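4.3 Failure analysis: lid contact and false completion

The closing-lid task was the only one in the Warkar suite in which the policy's own success signal disagreed with the simulator state often enough to affect the results. We ran 400 episodes with the two-arm Miviton model in the furnished room used for all desk tasks. The policy reported completion in 97 of the episodes that the joint-angle check scored as failures. We treat these as false completions and examine them separately from timeouts, which are covered in Section 4.4.

Each episode was logged from a body-level view and from a view at each wrist. The policy receives all of these at the same rate, together with joint positions and gripper width. It receives no contact force.

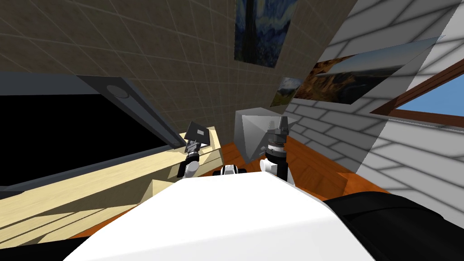

A false completion was assigned to one of two groups by replaying the log with contact reporting turned on. In the first group, comprising 84 episodes, a gripper finger met the laptop lid at a point too near the hinge. The torque available there was too small to rotate the lid through the rest of its travel, and the arm controller reached its effort limit. Commanded and measured positions then drifted apart while the wrist view changed very little from step to step. The completion head had been trained largely on episodes in which a still wrist view followed a closed lid, and it fired on stillness alone.
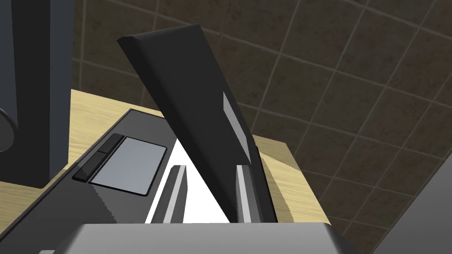
Figure 6. Wrist view in the lid task. The lid is partly open, with the gripper fingers close to its lower part.

The body-level view did not correct the error. At the working distance used here the arms are small in that view and much of it is taken up by the robot's own torso. Masking the body-level input at test time left the false completion count in the first group unchanged, which suggests that the completion head makes little use of it. 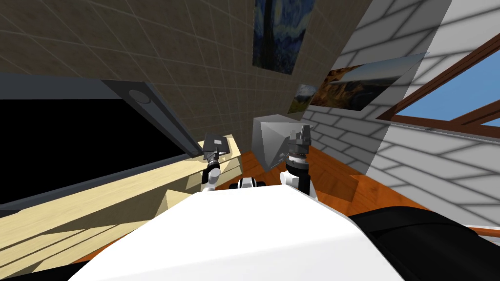
Figure 7. Body-level view, with both arms extended in front of the torso and the right gripper empty.

The remaining episodes form the second group. In these the active arm lost the lid and continued along its planned path past the edge of the desk. No object was touched after that point. The completion head again fired, in most cases within 15 control steps of the arm coming to rest. We consider this group the more serious of the two for transfer to hardware. An arm that moves outside the work surface with an open gripper, and then declares the task finished, gives a supervising operator no cue that anything is wrong.
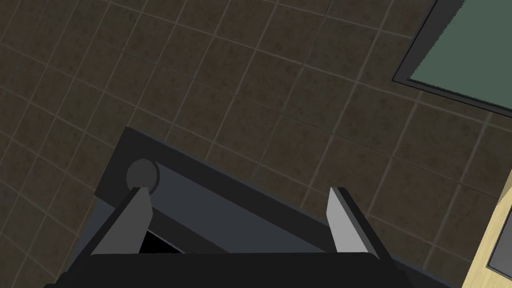 We tested two changes. The first was a watchdog, proposed by Tumelo Le Roux, that compares commanded and measured joint positions and blocks the completion signal while the difference exceeds a fixed threshold. It removed most of the first group and had no effect on the second, where tracking error is low. The second change was a workspace bound taken from the Clullex planner, which halts the arm when the wrist leaves a volume above the desk. It stopped the outward motion but did not prevent the false signal, and the completion head had to be gated on the bound as well.

Neither change addresses the cause. The Hassanpour demonstrations used for training contain very few lids left partly open at the end of an episode, so the completion head has had little reason to separate a stalled arm from a finished one. Retraining with failed closures included is described in Section 5.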